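Harunach Produce Box: Frequently Asked Questions
Last updated March 2020

What comes in a box?
The Small box is mostly fruit, with one or two vegetables. A typical Small box in February had oranges, red apples, a plum, a carrot and a head of bok choy. The Family box has the same items in larger amounts, plus potatoes or squash. The list changes with what the growers at Fedoruk have ready.

Can I choose what I get?
You can block up to 6 items from your account page. Blocked items are replaced with something of similar value. You can't request specific items.

When should I unpack it?
The same day. Produce keeps longer once it is out of the box and sorted. We recommend laying everything out on a clean plastic sheet on any flat surface you have free. A table is fine, and so is a bed if your kitchen is short on counter space. Put the sheet down first so that moisture or soil doesn't get on the covers.

Sort the fruit you plan to eat this week from the fruit that will keep. Check each piece for soft spots as you go.

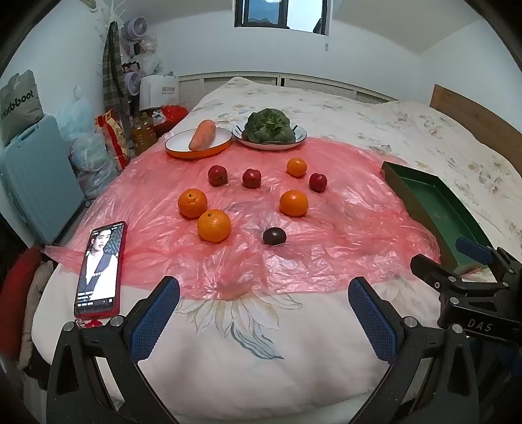
Anything bruised should be eaten first or cooked. Put vegetables on a separate plate or tray, so they can go straight to the refrigerator when you are done.

Should I wash everything right away?
No. Wash fruit just before you eat it. Bok choy can be rinsed ahead of time if you dry it well and wrap it in a towel.

Where does each item go?
Oranges last a few days at room temperature and longer in the refrigerator. Apples should be kept cold, away from leafy greens. Plums stay out until they soften, then go in the refrigerator. Carrots and bok choy go in the crisper drawer. If a carrot still has its top, cut it off.

Something arrived damaged. What do I do?
Report it within 72 hours through your account page. Include your order number and the name of the item. We credit the item to your next box. We don't send single replacements.

Where do you deliver?
Rorker and Vorkis. We pack roughly 339 boxes a week and both routes are open to new customers. Apartment customers should add the entry code to their delivery notes.

Can I return the empty box?
Yes. Fold it flat and leave it out on your next delivery day. Please take out any plastic and food scraps first.

How do I skip a week?
Use the calendar on your account page before noon on the day before your delivery. After that the box has been packed and we have to charge for it.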